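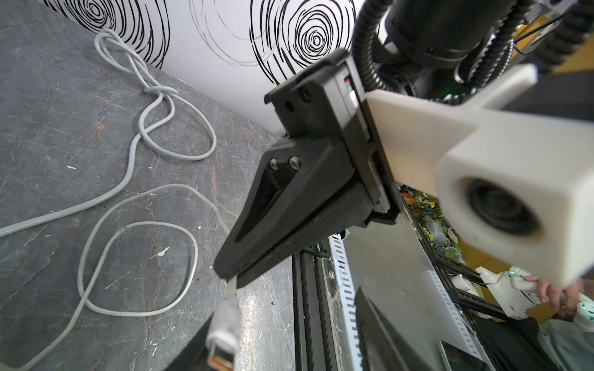 Cable handling cells: what do you write down as the rule for people standing nearby?

Forum: Shop Practice > Small Arms and Grippers

mossback_ed
Posted November 14, 2021

Hello all, and forgive the long post, I've been saving this one up. I look after the written practices for a small shop in Cetstead where we have a couple of arms learning to pick up cables by the plug end and put them where they belong. The arms are slow and light, and everyone here is sensible, and I think that's exactly how we got to August without anything on paper except "be careful."

I'd like to do better than that. My draft so far says:

Cables on the work surface are laid out in open loops, no knots, before a run starts.
The person with the hand controllers stays outside the reach of the arm.
The gripper takes the plug by its body, never by the metal tip.
Loose cable that isn't part of the task goes off the surface.
Speed stays at or below 300 mm per second whenever anyone is within arm's length.

What am I missing? And does anyone have a good way of saying "outside the reach" that a new person will understand on their first morning?

tallow_and_tin
For the reach question, we put tape on the floor. I know, very fancy! We had the arm stretched out as far as it would go, measured 1,095 mm from the center of the base, and taped the circle well outside of that. New folks understand tape right away. The one thing I'd add is that a held cable makes the arm longer. If the gripper has the plug and there's a good length of cord trailing behind it, that cord can sweep well past your nice tape line and take a coffee mug with it (ask me how I know).

mossback_ed
Oh, that's a very good point and I'm a little embarrassed I left it out. So the line should be reach plus free cable?

tallow_and_tin
That's how we do it. Or anchor the far end so the free length is short. We cap ours at 651 mm between the anchor and the plug, which came from nothing more scientific than the length of the bench we had.

quietbearing
I'm going to disagree with the no knots rule, and I hope you'll take it kindly. If your arm is supposed to learn how to deal with real cables, then real cables have kinks and tangles, and a surface that somebody tidies before each run will teach it that the world is tidy. We had this very argument at Firnemside and ended up with a rule that a tangle is fine as long as it isn't fastened to anything and isn't in the cable being picked. What you really want to forbid is a loop that can snag on the arm itself or on a rail. I'd write that one down in large letters.

parsnip_wagon
Seconding quietbearing on the snagging, but I'm with the original poster on tidiness. A second cable lying beside the first is just asking to be dragged along. We tried it both ways, and the runs with extra cord on the surface were the ones where I had my hand on the stop button the whole time. I didn't enjoy them.

Also, please add something about the arm's own cabling! Check the conduit around the wrist at the start of the day, through its full turn, and look for rubbing. Same for any printed brackets on the gripper. Printed parts loosen and crack at the screws, and you want to find that with the power off.

quietbearing
Fair enough about the stop button. Maybe there are 2 levels here, one for everyday work and one for the messier practice runs with a second person watching?

mossback_ed
I like that a great deal. I'd been trying to make one list do everything, and it was getting cross with me.

old_dielectric
One from the electrical side. The far end of any cable being handled must be unplugged, and you check it with your eyes by following the cord to its end. "I'm sure it's dead" doesn't count. Our sheet at Molerholm has a box for it and the run doesn't start until the box is ticked.

tallow_and_tin
We don't have a box and I'm a little resistant to boxes, I must say. People tick them in a row without looking. We have the operator say it out loud instead.

old_dielectric
Say it out loud and tick the box, then. I've worked with both kinds of people.

mossback_ed
Thank you, all of you. I'll rewrite it this week with the trailing cord, the wrist check, the snag rule and the two levels, and post the new draft in this thread. If anyone has wording they're fond of for the messy runs, please send it along, mine currently takes up most of a page.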